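How to Press a Leaf Pattern into a Clay Dish

25th May
By the Ollari studio

A leaf dish is a good first project for anyone who has never made anything in clay. You don't need a wheel. You do need access to a kiln, so check with a local studio before you start, and ask which clay they will fire. Many will only take a clay they know.

What you need

A bag of smooth earthenware clay. We use the Vevska white, but any fine clay without grit will do.
Rolling pin
Two flat wooden strips, the same thickness
A piece of canvas or an old cotton pillowcase
Shallow bowl to use as a mold
Needle tool or a thin knife
Damp sponge
Fresh leaves with raised veins

Rolling the slab

Cut a piece of clay the size of a large orange and knead it until it feels even. Lay the canvas on the table and put the clay in the middle. Pat it flat with your hand first. Set the wooden strips on either side and roll until the pin rides along both of them. Lift the clay and turn it over every few passes. If it stays stuck to the cloth on one side it will warp later.

Smooth both faces with a rubber rib or the edge of an old plastic card. Prick any bubbles and press them flat.

Pressing the leaves

Lay the leaves vein side down. Hydrangea and hosta both print well. Ferns are pretty but tear when you pull them out. Leave space between the leaves or let them overlap a little, and try them in a few positions before you press anything.

Roll over the leaves once, firmly. A second pass tends to shift them and you get a double line. Leave them in place for now.

Shaping

Cut out your circle with the needle tool. Line the bowl with a strip of cloth, lower the slab in and press it gently against the sides with the damp sponge. Let it sit for 4 hours in a room without a draft. When the clay holds its shape but still feels cool, lift each leaf by the stem and peel it away slowly. Run a damp finger around the rim to take off the sharp edge.

Artificial flowers and leaves on a white table, two views
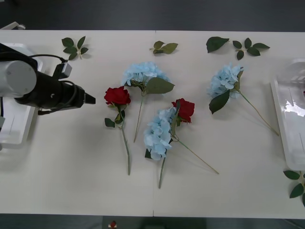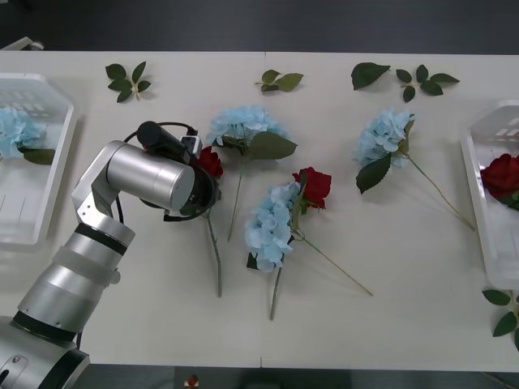 Drying and firing

Cover the dish loosely with plastic for two days, then uncover it and let it dry all the way through. Thin rims dry first, so turn the dish upside down once it is firm enough to handle. A dish this size usually needs 15 days before we will put it in the kiln.

After the first firing, brush a dark oxide wash over the print and wipe it back with a sponge. The color stays in the veins. Finish with a clear glaze and keep the foot bare so it doesn't stick to the shelf. Use a glaze sold as food safe if you plan to eat from it.

Comments

Mine cracked across the middle while it was drying. It was under plastic the whole first day. Could the slab be too thin?

I used the Flikholm buff clay and the veins came out softer than I wanted. Going back to white.

Reply to the cracked one: mine did that when I left it in the bowl too long. Take it out as soon as it can stand up by itself.

Does the oxide wash go on before or after wax on the foot?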